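双腕ロボットで「お掃除タスク」の練習台を作る手順

学生ロボットサークルOrowの練習ノートです。うちの班は双腕アームに机まわりの片付けをさせる課題に取り組んでいて、秋の学内大会「Skokton」を目指しています。新しく入った人から「練習台ってどう準備するの?」と聞かれることが増えたので、やり方をまとめておきます。アームを動かすのももちろん楽しいのですが、台づくりもかなり楽しいですよ!

1. 先にタスクを一文で書く

物を並べる前に、やらせたいことを紙に一文で書きます。「右手で布を取ってバケツに入れる」「左手で布の端を押さえ、右手でスポンジを動かす」くらいの短さで十分です。一文に収まらないときは、たいてい二つのタスクが混ざっています。去年の班は「片付ける」とだけ書いて始めてしまい、どこで終わりにするのか決まらないまま一週間もめました。終わりの状態も必ず書いておきましょう。

2. 道具を選ぶ

布は色の違うものを何枚か用意します。色が離れていると、あとで映像を見返すときに本当に楽です。スポンジは角のある直方体が初心者向き。布より形が崩れにくく、つかむ位置の練習にぴったりです。

スプレーボトルは細長くて倒れやすいので、最初は容器にまとめて立てておき、慣れてから一本ずつ外に出します。小さな植物を置くのもおすすめです。葉に触れないように腕を回り込ませる練習になりますし、なにより台の上が急に生活っぽくなって気分が上がります(班のTobias Mercadoはこれを「難易度つまみ」と呼んでいます)。

3. 届く範囲を確かめてから置く

アームの電源を入れ、左右それぞれの手先をゆっくり四隅の方へ動かしてみます。無理なく届いた場所に、はがせるテープで小さく印をつけてください。よく使う物は印の内側、触ってほしくない物は奥寄り。うちでは台の中心から40 cm以内を「両手ゾーン」と決めて、両手で扱う物は必ずそこから始めます。

バケツは手前の端に近いところが使いやすいです。口が広く上から開いているので、指を開いたまま真上から近づけられます。ただし、縁の高さを忘れると指先をぶつけます。縁より十分高いところまで上げてから横に動かし、それから下ろす。この三段階を体で覚えてしまいましょう。 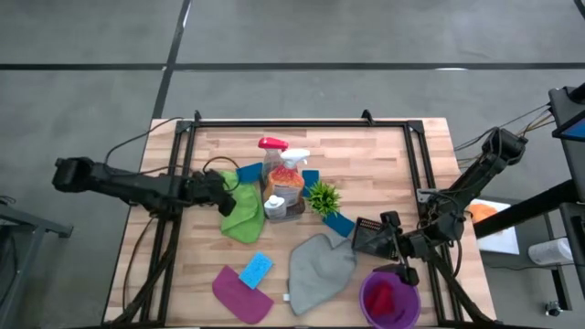 布の置き方にもコツがあります。きれいに畳んだ布は、平行に開く指では意外とつかみにくいです。真ん中を少しつまみ上げて山を作ってから手を離すと、ちょうどいい「取っ手」ができます。最初の10回ほどは毎回この山を作り、成功が続くようになったら、ふわっと落としただけの布に切り替えます。この切り替えの日がいちばん盛り上がります。急に失敗だらけになるんですが、みんなで指の角度をああだこうだ言い合う時間が最高なんです。

4. ケーブルを確認する

地味ですが絶対に飛ばさないでください。腕をいちばん伸ばした姿勢といちばん縮めた姿勢の両方で、ケーブルが引っ張られないか、台の上の物に引っかからないかを見ます。たるみが大きいと、ボトルのような背の高い物をなぎ倒します。逆に短くまとめすぎると手首が回りません。両方の姿勢を往復させながら、少しずつ結束の位置をずらしていくのが結局早道です。

調整するときはアームを停止させ、操縦係に声をかけてから手を入れます。返事が聞こえるまで待つこと。これはOrow全員の約束です。

5. 操縦して記録する

一回の試行は24秒を目安にしています。長いと集中が切れるし、短いと動きが雑になります。始める前に両手を決まった位置に戻し、一呼吸おいてからスタート。つかみ損ねてもあわてて追いかけず、少し上に戻ってやり直します。あわてた動きはデータにもそのまま残ります。

一人が続けて操縦するのは長くても三十分まで。交代するときは、次の人に「いま布が右に寄りがち」のような一言を残してください。記録表には、タスク名、操縦者、成否、気づいたことを書きます。うちの表の名前はFlotuntonです。由来は誰も覚えていませんが、響きが気に入っています。

7月の合宿では、この流れで600回近くの試行がたまりました。そのうちバケツに入れるタスクが一番多く、見返すと前半と後半で腕の動きがまるで違います。後半のなめらかさ、ぜひ新入生にも見てほしいです!

6. 配置を少しずつ変える

同じ配置ばかりだと、人間もモデルもその並びだけ得意になります。数回ごとに布を回す、スポンジを別の布に載せる、容器の向きを変える、といった小さな変更を入れましょう。一度に変えるのは一つだけ。全部を動かすと、失敗した理由が追えなくなります。

先輩のBrahim Zeroualiさんは、配置をカードに描いて山にしておき、引いたカードの通りに並べる方法を考えてくれました。考えなくていいので準備が速いし、引く瞬間がちょっとしたくじ引きみたいで楽しいです。カードは部室のRagab棚の二段目にあります。新しい配置を思いついたら、どんどん描き足してください。

よくあるつまずき

・スポンジをつかむと回ってしまう:指が端に寄っています。真ん中を狙い、閉じる前に一度止めます。
・布が二枚いっしょに持ち上がる:重なりを減らすか、手前の一枚の端だけを狙います。
・左右の腕がぶつかりそうになる:先に動く手を声に出して決めます。「右、行きます」だけで効果抜群です。
・布がバケツの縁に引っかかる:放す前に、もうひとつ内側まで運びます。

練習後は布をまとめて洗濯かごへ、アームは待機姿勢に戻してから電源を切ります。テープの印は残しておいてください。

最終更新:2021年8月21日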